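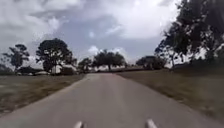
Kevin Ospina wrote in February that his old pannier had let in water at the seam after one winter, and asked whether the Stusdale would do the same. The seams on the Stusdale are welded, not stitched, and there is no zip. The top rolls down and clips at the sides.

Stusdale Roll-Top Pannier, by Pelkonen
Item 1574

Sold singly or as a pair. Each bag holds 27 litres, enough for a week's groceries or a change of work clothes, shoes and a laptop. The back panel is stiff, so the bag keeps its shape when half full. Colours are grey, dark green and black.

The hooks fit most rear racks. Two sets of inserts come in the box for thinner tubing. Slide the lower hook along its rail until it catches the rack upright, then tighten it with the 4 mm hex key. Riders with large feet should set the bag well back and check heel clearance before the first ride. 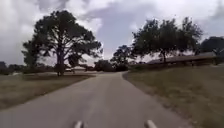 The reflective patch on the outer side is sewn to a separate flap – it can be replaced without putting a hole in the bag itself. Spare flaps, hooks and shoulder straps are stocked at our store and can be mailed.

Clean with lukewarm water and a soft cloth. Don't put it in the dryer. Store it unrolled, as a bag left rolled tight for months will crease at the fold.

Warranty is 2 years on seams and hooks. Worn fabric is not covered, but we sell a patch kit.

Filed under: Bags & Racks > Panniers > Rear

Home | Bikes | Bags & Racks | Service | Contact

Related items
Pramonness Rear Rack, black
Grostetti Handlebar Bag
Pelkonen Patch Kit
Pelkonen Shoulder Strap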